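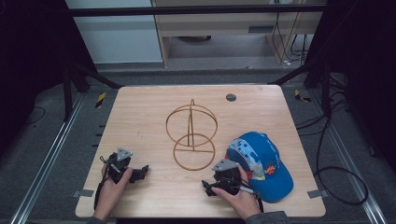 Wire Hat Stand and Blue Cap Go Into the Suvurano Sale

The small household shop Suvurano will put its copper-colored wire hat stands on sale this week, together with the last caps of the spring season. The sale opens on Thu 13 May at nine in the morning and it continues until everything is sold.

The stand is a simple thing. Thin wire is bent into two rings, one over the other, and a post goes up through the middle and ends with a small loop. It has no plastic and no screws. The upper ring is a little larger than the lower one and it leans, so some customers have asked if the stand is damaged. According to the shop, the lean is part of the design and every stand has it.

The stand was drawn by Anayeli Ponce, who has worked with wire for many years and who sells also baskets and plant holders under the name Oller. She told us that she wanted to make something for people who live in one room and have no space for a hat rack.

"A cap on a chair gets sat on," she said. "A cap on a hook behind the door becomes flat on one side. I wanted that it can be on the table and keep its shape."

The loop on the top can be used for keys or for a light necklace. Ms. Ponce does not recommend to hang there heavy things, like a bag or an umbrella, as the wire can bend. If the rings have moved a little in the transport, they can be pressed back by hand. For cleaning, a dry cloth is enough.

The blue baseball cap has a round patch in red and yellow and white cartoon-style letters on the front. The underside of the brim has a light pattern in pale blue and white. It is sold separately from the stand, but who buys both will get 20 percent off the cap. The shop manager, Nam-gil Byun, said that the blue color was the most asked for in the spring and it will not be ordered again before October.

Suvurano has 100 stands for this sale and 42 of the caps. One person can buy two stands at most. It is not possible to reserve by telephone, but customers who cannot come in the morning may write to the shop and ask what is left.

Mr. Byun said also that the shop has changed how the stands are packed. In the winter they were sent in flat boxes and several came back with the rings pressed together. Now each one goes in a square box from Grikus with paper inside the rings. The box is bigger, so the delivery costs a little more than before. Pick-up in the shop stays free.

A second model, with three rings and a wider foot for hats with a big brim, is planned for the autumn. Ms. Ponce is still testing the wire for it, and the price is not decided. The shop will show one piece at the counter during the sale, and visitors can try it with their own hat.

The shop is on the ground floor of the Sárközi building, with the entrance from the courtyard. It is closed on Sundays.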